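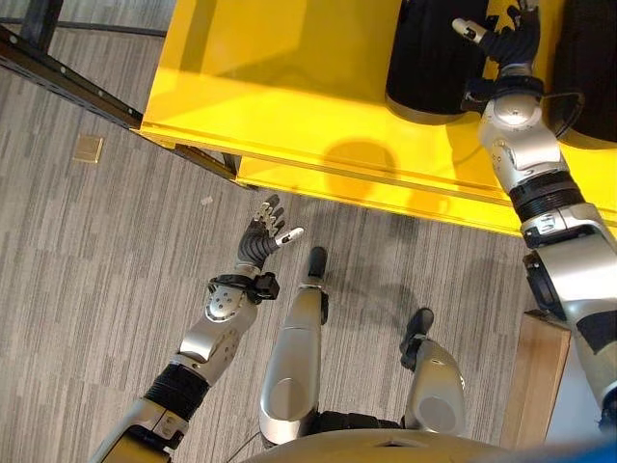
The big yellow table in the parts room at Corstead, with two of the black cylinders on top.

Welcome to the Corstead gallery! This is the parts room. It's where the moulded pieces for the Yusuf range get set out, looked over and boxed up before they go across to Tosturdale, and I have a real soft spot for it. Metidetti took over the unit with bare walls and some very tired benches, and now you walk in and it's yellow, yellow, yellow. I love it. It cheers the place up on a dark morning, and black parts show up beautifully against it, so a stray piece is easy to find (we have all crawled about after stray pieces on the old brown benches, and I don't miss it one bit).

Next comes the shelving, which is my favourite corner. We lay the black covers out in a line along the top before packing, all in a row with a bit of space between them. You can run your eye along and see straight away if one has a rough lip or a mark on the finish. A full run for the Yusuf range is 216 covers, so they go through in batches, and there's a nice rhythm to it once you get going.
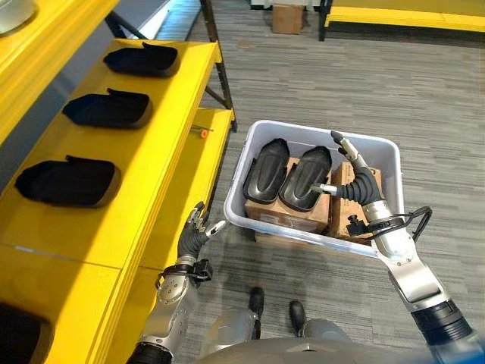
Packing comes after that, and we're fussy about it. Small boxes go inside a bigger bin so that the whole lot can be lifted in one go, and the covers are kept well away from anything with a sharp corner. Matte black is lovely to look at and shocking for scratches! We've tried tissue, old newspaper and a roll of foam that shed bits everywhere, and we keep coming back to plain cardboard. If you're setting up something similar at home or in a small workshop, cardboard is cheap and kind to the parts, and you can write on it.

Then there are the bins. I could go on for pages about bins. We ordered 307 pieces of storage in different sizes when we moved in — it sounded mad at the time — and every one of them has found a job. The yellow ones are the pick of the bunch: good thick rims to get hold of, easy to wipe out, and bright enough inside that the last small part doesn't hide from you. 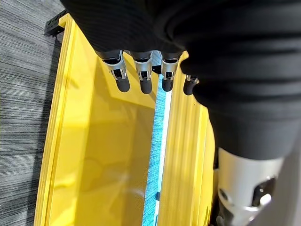 Yellow bin from above, with thick rounded rims and grooves running along its length.

The duller colours get used just as hard. Anything waiting for a second look goes to the back of the room, out of the way of the day's packing, and gets sorted through at 2 in the afternoon when the benches are clear. It's quiet work and I rather like it, with the radio on low and a mug of tea well out of elbow range. By the end of last season we had put 3000 pieces through the room, and the shelves still look as good as the day they went up.

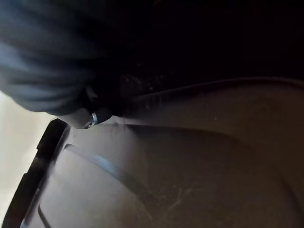

Folasade Nwosu wrote in to say that she would keep one colour of bin for checked parts and another for unchecked, and never let the two swap jobs, even on a busy day. She lost a whole afternoon that way once, going back through a batch that had already been passed. We're trying her system from this month, starting with the Yusuf covers, and the new labels are on order.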